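Folding on the Padded Table: White Knits

20 Nov 2020
By the Hennessy Street Laundry Room page
Reading time: 3 minutes
Print this page | E-mail this page

This gallery covers the plain white pieces that come through the laundry room at Hennessy Street. Most of them are soft cotton knits: undershirts, sleep tops, crib sheets and the odd pillow cover. They are hard to fold well. A woven shirt holds a crease once you put it in, but a knit relaxes as soon as you let go and the edges wander.

We fold on grey cloth. White fabric is easier to judge against it than on a bare white counter, and a knit doesn't slide around the way it does on laminate. The old counter is still under there. The padding was added in November last year, when the Stavus shelves went in along the wall and the counter had to be shortened to fit them.

The first job with any white piece is to get it flat. Spread it out, find a corner or an edge and pull from there. Don't smooth from the middle with the palm, as this pushes the slack into the hem and you end up with a wave along the bottom. Small wrinkles can stay. They come out under the weight of the stack overnight. 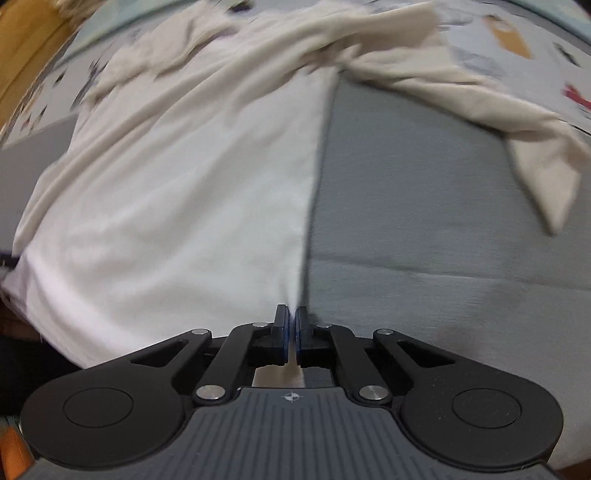

If a piece is badly twisted from the dryer, pick it up, give it 2 hard shakes and start again. It is quicker than trying to straighten it on the table. Side seams on cheaper knits often run off at an angle after a few washes, and there's no use lining them up with each other. Go by the shoulders or the top hem and let the seams fall where they like.

Items with a stain go back in the tub at this stage. Once something is folded the mark tends to get missed until it's on the shelf, and by then it has usually set.

Folding order

We fold the long sides in first, then bring the bottom up. The finished width should match the cardboard guide that hangs on the hook by the door. The guide was cut to the Stavus shelf, with a finger's width to spare on each side. Anything wider catches on the upright when you slide it in.

Crib sheets are the exception. Tuck the elastic corners into one another, lay the sheet down with the gathered side up, and fold it in thirds both ways. They will never be perfectly square. A sheet that is nearly square and lies flat is good enough.

Thick pieces get one less fold. An extra fold looks neat on the table but gives you a fat roll at one end, and the pile starts to lean by the time it is five or six high.
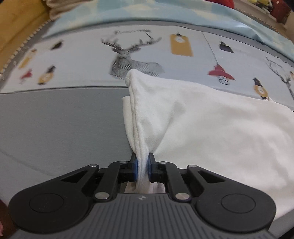
Edges are what we look at when a piece is done. On the shelf you only see the folded side, so that side should face out, with the loose ends to the back. Fine-knit fabric like this has a smooth face, and when it is layered the edge shows as a set of thin ridges, one above another. A flap sticking out beside them can be tucked back in by hand without opening the whole thing up. If the ridges are bunched at one end, the sides were probably folded in unevenly and it's worth doing over.

Stacking and bagging

Stacks are kept to 7 pieces. More than that and the bottom ones come out crushed. Put the heavier knits at the bottom and turn every second piece end for end, so the thick side alternates — this makes more difference than anything else on the page.

Pieces going out are bagged in the clear Daser sleeves, which come in boxes of 200. Press the air out before you fold the flap over. The sleeves are reused if they come back clean, so please don't staple them or write on them in marker. A paper label on the outside is fine, with the size and the date.

Pieces staying in the room go on the middle shelf, small sizes to the left. The bottom shelf is for towels only. The top one is hard to reach and holds spare padding and the covers for the table.

Care of the table cover

The grey cover is washed every 3 weeks, on cold, by itself. It sheds lint for the first wash or two and that lint shows up badly on whites. Run a lint brush over it before you start, and again if you've been folding dark things. The spare is the Brarer one with the drawstring. It's a little short at the far end, so pull it toward the wall side before you tie it.

Coloured knits and towels have their own galleries.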